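Ellcombe Laboratory, Manipulation Group
Workshop notebook, vanity station

18 April 2020
Entered by: Genowefa Szulc
Read by: Teodor Kołodziej

Purpose. To compare two ways of segmenting the drawer demonstrations before they go to policy training. The March method cut each recording at fixed intervals. The revised method cuts at changes in finger opening, taken from the gripper width signal.

Data. The set holds 356 recordings of the drawer task. Of these, 249 passed the tracking check and were used for both methods. The remainder are held on the Storkeck drive under "pose loss" and are not to be deleted.

Result. With fixed intervals, the trained policy opened the drawer in 13 fewer trials out of 100 than with cuts at finger opening. The same starting positions were used for both. Most failures under the fixed method came at the knob: the segment boundary fell in the middle of the grasp, and the policy closed the fingers before reaching it. Failures under the revised method were mostly late, during the pull.

Remarks. T. Kołodziej has asked whether the gain comes from the cuts themselves or from the shorter segments they produce. This is a fair objection. A third run with short fixed segments is required before the result is reported to Dudek. I have reserved training time for it.

The width signal is noisy when the fingers are nearly closed. The present threshold was set by hand and should be recorded with the Flatent configuration file. Please do not change it between runs.

The wrist view shows the knob late in the approach, and the head view shows the drawer contents once it is open. Both streams are to be kept at full rate until the third run is complete.
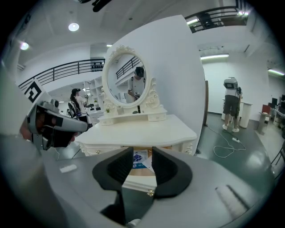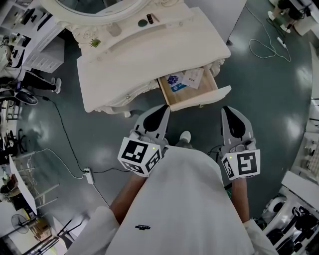 Vanity station, wrist view and head view.

Notebook 13, page 100

Outstanding: short fixed segments, same 249 recordings, same seeds. Left and right gripper clocks to be compared at the start and end of each recording. T.K. to review the late pull failures and mark the point at which the fingers slip, if they do.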